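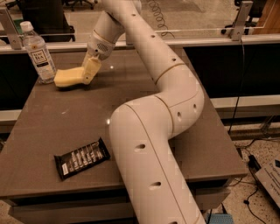
Bottled tea and a candy bar on a cabinet top, Corico building.

Glossy cabinet tops: revised cleaning and use instructions
2018-05-12
Ulises Apaza, Interior Maintenance

The low gray cabinets supplied by Avcı are now in place on all floors of the Corico building. There are 96 units. They replace the open shelving and the small side tables, and in most areas they serve both as storage and as a place to put down a drink or a snack. The old shelving had a matte finish and was cleaned with whatever was at hand. The new tops have a gloss lacquer and need different treatment, set out in this item. It replaces the sheet taped inside the supply closet doors, which should be taken down.

Finish

The top is a lacquered board with a beveled front edge. The lacquer is hard enough for ordinary use but it scratches more easily than the melamine on the desks, and it shows marks that would not be noticed on a matte surface. Most complaints received so far concern marks and not damage. A mark is a deposit on top of the lacquer and can be removed. Damage is a scratch, a chip or a whitened patch in the lacquer itself and cannot be removed by cleaning.

To tell one from the other, look at the surface from a low angle with the overhead lights on. A deposit breaks up the reflection but has no edge that can be felt with a fingernail. If an edge can be felt, stop and report it.

Everyday cleaning

Use a soft sponge or a microfiber cloth. Dampen it with plain water and squeeze it out until it no longer drips. Wipe in straight, overlapping passes parallel to the long edge, then dry with a second cloth. Circular wiping leaves streaks that are visible under the ceiling lights and usually means doing the job over.

For grease and food residue, add a few drops of Jostska neutral cleaner to the water. Do not apply it to the top directly. Rinse the sponge and go over the area again with plain water before drying; most of the dull film reported on the second floor was cleaner that had never been rinsed off.

The following are not to be used on these tops: scouring pads, the abrasive side of two-sided sponges, cream cleanser, glass cleaner with ammonia, or dry paper towels. Melamine foam is also excluded. It feels soft but it works as a fine abrasive and will take down the gloss.

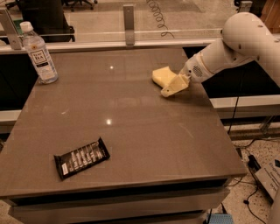 Sponge, tea and chocolate bar on one of the gloss tops. Faint smudges and streaks are easiest to see under the overhead lights.

Drinks

Bottles with a screw cap may stand on the tops. Cups without lids may also be used, on a coaster. Tea is the most common source of rings. A ring that is wiped up the same day comes off with water. One left over a weekend generally needs the diluted cleaner, sometimes four passes, and if it still shows after that it should be left alone and reported. Scrubbing harder has so far produced a dull circle in place of a brown one.

Please recap bottles before leaving them. A bottle that is tipped over on a level surface will run toward the front, and the gap above the top drawer has no seal. Two drawers on the north side have already swollen at the upper edge and are waiting for replacement fronts from Avcı. Delivery is expected in September.

Food

Wrapped items can be left on the tops for short periods. Open chocolate should not be put directly on the lacquer. Cocoa butter softens near the windows in the afternoon and spreads into a thin film that attracts dust. Lift the solid part with a plastic card held nearly flat, then clean with the diluted solution. Do not use a metal blade or a key.

Crumbs should be brushed or lifted off before any wiping starts. Sugar crystals dragged under a sponge will scratch.
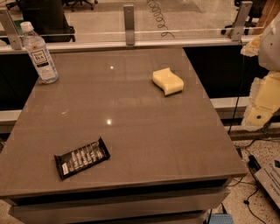
Storage of cleaning items is the point on which the old sheet was least clear. Each area has a tray in its supply closet, and sponges and cloths go back there after use. A sponge left on the top, like the yellow one lying flat toward the back right, can hold moisture against the lacquer for hours, even when it has been squeezed out. Where a glass partition runs behind the cabinet, the sponge used on the top is not used on the glass. The partitions have their own cloths, marked with a blue thread.

Drawer fronts are gray like the tops but are treated separately. Wipe them from the upper edge downward and dry the gap between the fronts with a corner of the cloth. The bevel on the front edge of the top collects hand grease and is often missed. It should be done last, with a clean part of the cloth.

Intervals

Tops in break areas are cleaned daily by the Sondari crew. Tops in work areas are cleaned weekly, and between visits the people using them are asked to deal with their own spills. Eftychia Moschos has the current schedule and can move an area from weekly to daily on request. So far the copy room and the east corridor have been moved.

The crew will not lift personal items in order to clean. If there are bottles, food or papers on a top, they will clean the clear part of the surface and leave the rest as it is.

Reporting

Scratches, chips, whitened patches and swollen drawer fronts go to Interior Maintenance at extension 704. Give the floor, the area and the number on the label inside the left-hand drawer. Chips deeper than 4 mm are handled as a board replacement and the cabinet has to be emptied first. Smaller ones are filled in place, and the top cannot be used until the following day.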